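Proceedings > Public Demonstrations > Section 4
Home | Issues | Authors | Search
13 shares | 2 comments

4. The open day demonstration

The system was shown to visitors at the Nørgaard building on 04/11/2025. We wanted to learn how people without technical training understand a two-arm task when they stand close to it. The task was to place artificial fruit into a bowl with a wavy rim.

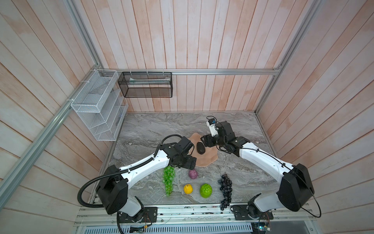

Visitors entered in small groups, and each group received a short introduction by Nasrin Daneshvar. She explained the task but did not say which arm would move first. In total 66 visitors agreed to fill in our form.

Figure 4. Two-arm fruit placement at the open day, from fixed and wrist cameras.

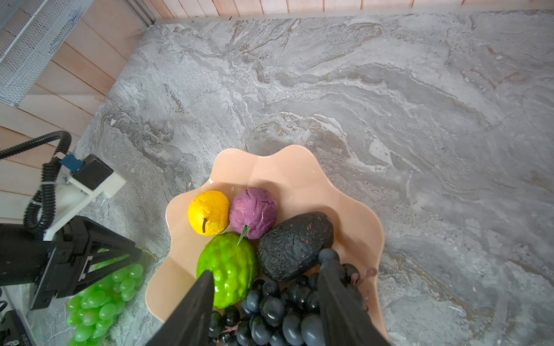

Many of the written answers concerned the grapes. Visitors expected that a bunch would be more difficult than a single fruit, and we share this opinion. A bunch changes its shape when it is lifted, so the choice of the grasp point is important.

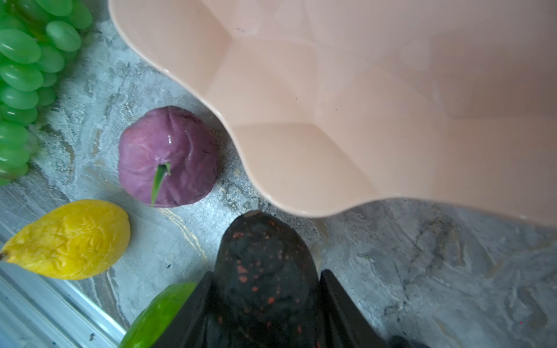 The avocado received fewer remarks, although its dark skin gave us much work in August, when we adjusted the exposure of the wrist cameras. Several visitors asked if the same arms could handle real fruit. We answered that we have not tested this, and that bruising would need a separate study.
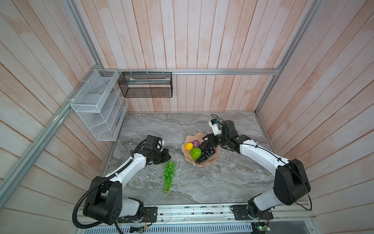

4.1 Answers of the visitors

The forms were read by two of the authors independently. Where they did not agree on the category of an answer, the answer was discussed again.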